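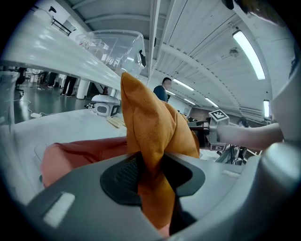
Figure 7.1 Orange-brown fabric with a suede-like surface, held at a fold. The upper folds show a slightly lighter, brushed texture.

Chapter 7
Napped and Brushed Fabrics: Handling, Folding and Storage

7.1 Introduction

The fabrics treated in Chapter 6 have a flat face. Their behavior in folding depends mainly on weight, weave and fiber content. A napped fabric adds a further variable: a layer of short fiber ends standing above the base cloth. This layer changes how the cloth reflects light, how two plies slide over each other, and how long a crease remains visible after the cloth is laid flat.

The chapter covers woven and knitted goods with a raised, brushed or sanded finish, including imitation suedes. True suede is a leather and is dealt with in Chapter 11. The two are often confused at the sorting table, and labels are not always present. Section 7.4 gives a procedure for telling them apart from the back of the piece.

7.2 Terms Used in This Chapter

Nap. The raised fiber surface of a fabric, produced after weaving or knitting. Pile, by contrast, is built into the fabric during construction.

Direction. The way the nap lies when smoothed by hand. Smoothing with the direction usually gives a lighter, more even tone; smoothing against it usually gives a darker one. Some sanded finishes have no marked direction.

Peak. The raised point formed when a flat piece is picked up at one place and the rest is allowed to hang. The cloth in Figure 7.1 has been pinched into a tall, folded peak, with soft creases in its lower portion.

Drape. The manner in which unsupported cloth falls. A heavy base cloth gives few, wide folds. A light one gives many narrow folds.

7.3 Shade and Surface

A change of tone across a napped piece should not be recorded as a dye fault until the surface has been smoothed in one direction and viewed again. Brushed areas on an upper fold may look lighter than the areas beside them because the fibers there meet the light at a different angle. Maureen Lightfoot's sorting notes for the Famwood sample room, which are used in several exercises in this book, list shade complaints on 800 returned pieces. More than half were withdrawn after the pieces were smoothed and laid under a single lamp.

The same caution applies when pieces of similar color are sorted together. Orange-brown and coral red are easily separated in good light, but two oranges with opposite nap directions may be mistaken for different dye lots -- or, less often, two lots may be taken for one.

7.4 Identifying the Base Cloth

Turn the piece face down on a clean, flat surface. Examine the back in the following order.

1. Look for yarns crossing at right angles (woven) or rows of loops (knitted).
2. Pull lightly along the length, then across the width, and note any stretch.
3. If neither yarns nor loops can be found, examine a cut edge under magnification. A nonwoven base shows tangled fibers.

Record the result before the piece is folded. The folding methods in Section 7.5 differ for each type of base.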